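Intro to Service Robotics – handout 7
Notes from the open day visit, Nasance lab
Apr 6, 2026

For those who missed the bus, and for those who came but stood at the back by the coffee. Typed up fast, sorry. Corrections to Gleice Portela please, she has the master copy.

Who we met: Silvana Rangel (runs the demo floor), Benedito Guimarães (simulation), Vanderleia Leite (grasp planning). Lindalva Lins did the safety talk, slides to follow when she sends them.

Part 1 – the simulator

Most of the morning was at Benedito's desk. The group tests nearly everything in simulation before it goes near hardware. Their house setup is called Eltow. One apartment, many layouts – furniture gets moved, floor finish swapped, objects placed at random on shelves and tables. Current task set has 259 object placements. Full overnight batch is 600 runs.

Why swap the floors? Camera-based policies latch on to backgrounds. Train on one plain floor and the thing learns the floor. We had this in week 3, look at your notes on domain randomization.

Task shown in the demo: bottle on a shelf, pick it up, bring it out clear of the cabinet. Sounds easy. Points Benedito made while it was running –

A bottle lying down is a different problem from a bottle standing up. It can roll. First touch from the side can move it before the fingers close, so the order of contacts matters a lot.

Shelf walls limit the approach. The wrist needs room as well as the fingers, people forget the wrist.

Ribbed plastic is awkward for the contact model. Real ribs catch, simulated ribs catch only if the collision mesh has them, and often it doesnt (the mesh is simplified to keep the speed up).

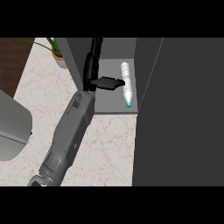

Friction next. They use a single coefficient per object pair, tuned by hand. Somebody asked if that is good enough. Answer: for pushing, mostly. For lifting something light and slippery, no. Vanderleia wants a soft contact model for the finger pads but it slows each run down too much at the moment.

Success is scored automatically. Object has to be off the shelf and held for 80 simulation steps. A brush or a nudge scores zero, which Silvana thinks is too harsh and Benedito thinks is fine. They argued about this for a while in front of us. Worth thinking about for your own projects – what you score is what you get.

Part 2 – the failure log

Every failed run gets a tag. Log stood at 2257 entries in March. Main tags:

slip – contact made, object escapes
early close – fingers shut before they are around the object
wall – wrist or forearm hits the cabinet
timeout – self explanatory

Wall is the one they are working on now. Vanderleia's planner, Clarine, treats the cabinet as slightly bigger than it is, so the arm keeps a margin. Too much margin and it can't reach the back of the shelf at all. Trade off, she had a nice plot, I did'nt get a copy.

For next class

Read chapter 5, contact and friction. Skip the proofs.

One page: pick one failure tag and say how you would tell it apart automatically from the others, using joint positions and contact forces only. No camera.

Group B still owes me the visit sign-up sheet.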